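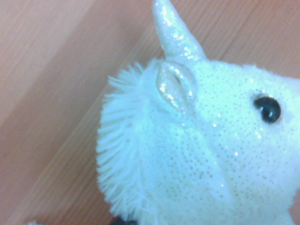

4.2 What counts as a tidy living room

Claims that families sort toys by type do not sit easily with what we found. The earlier survey by Hauser and Paju asked parents where things were kept, and most named a place for each kind of toy. We doubt those answers. A plush unicorn with a glittery horn, lying on its side on a wooden surface (Figure 3, first panel), is a soft toy by any scheme, yet parents given the Serkia sorting cards put such toys under "bedroom", "basket", "display" and, in a few cases, "not a toy". The sparkle seems to have mattered to some of them more than the stuffing. We would not lean hard on a category that gives way so easily.

The cards were used in 40 homes, with 3 rounds in each. Agreement between rounds was poor for soft toys and only a little better for vehicles. Mockus has argued that the trouble lies in the wording of the cards and that a longer list would settle it. Perhaps, but the Laur version had a longer list and did no better.

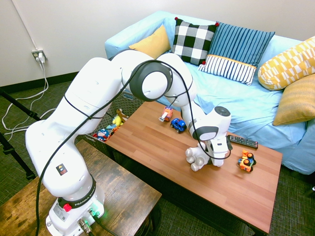
Figure 3. Toys in the living room: a plush unicorn; a coffee table and a woven basket.

A second difficulty is the coffee table. Parents often called it clear when it still held small vehicles or a remote control, and we cannot tell whether they had stopped noticing these things or thought they belonged there. Kazlauskienė treats the two as the same. We see no good grounds for that, and the interviews, held in the evening when most parents were tired, are a weak base for either reading.

Baskets raise fewer doubts, though almost all the parents who praised them also said they seldom looked at what lay at the bottom.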